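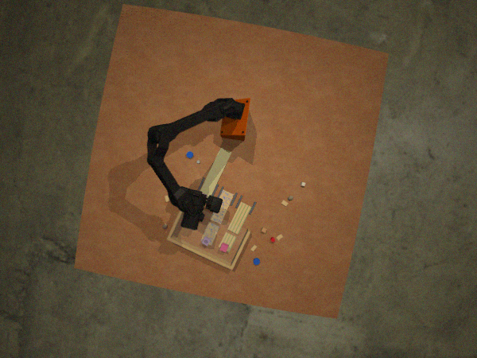
Looking after a concrete floor in the garage or workshop

Bare concrete gives off dust for years if it is left alone. Most of the grit that ends up on your tools and shelves has come off the floor, so it pays to treat it once and then keep on top of it.

Sweeping
Use a soft broom and work towards the door. Damp sawdust scattered ahead of the broom holds the fine dust down. Leave it for a minute or two, then sweep up the lot.

Oil
Cover fresh oil with plain cat litter and grind it in gently with an old shoe. Leave it overnight and sweep up in the morning. For older marks, make a paste of washing powder and warm water, scrub with a stiff nylon brush and rinse. You may need to do this 2 or 3 times. Wire brushes leave bits behind that rust.

Rust marks
Lemon juice will lift light rust, but it also etches the surface, so rinse well after five minutes. Try a corner first.

Sealing
Tape down a square of polythene and leave it until the next day. If there are beads of water underneath, the slab is too damp to seal. Otherwise put on two thin coats with a roller. I did mine in October and it was a mistake — the second coat stayed tacky for 19 hours. Late spring is better.

Mats
Lift rubber mats every month or so and let the floor dry. Some rubber stains sealed concrete brown and it won't come out.

Sowmya Rodrigues wrote in from Girneck to ask about paint. Floor paint is fine for foot traffic, but hot tyres will pull it up in patches. If you park indoors, use a sealer and leave the paint in the shop.

Next page: getting the smell of paraffin out of a shed.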